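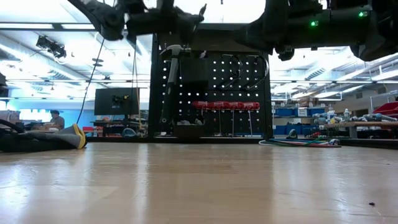 Session 3: Setting the path to an external program

Tutor: Korkor Fiadzo
Revised 2020-12-29

Many server applications hand part of their work to a separate program. Jelero, the report tool used in this course, calls a converter named Pusedine to turn pages into PDF files. Jelero does not install the converter. It only needs to know where it is.

Finding the path

Log in to the practice server and type:

which pusedine

The answer is the full path, normally /usr/local/bin/pusedine. If nothing comes back, the program is either missing or in a folder the shell does not search. Try this before asking for help:

find / -name pusedine 2>/dev/null

Entering it in Jelero

Open Settings, then Converters, and paste the path into the first box. Do not add quotation marks or a space at the end. Save, then restart the service, which listens on port 3000.

Permissions

The web server runs under its own user account – usually www-data – and that account must be allowed to run the file. Check with ls -l. The last x in the first column should be there.

Exercise

Convert the sample report (207 pages) and note the exit code. Send it to Wajid Tarar with the last ten lines of the log.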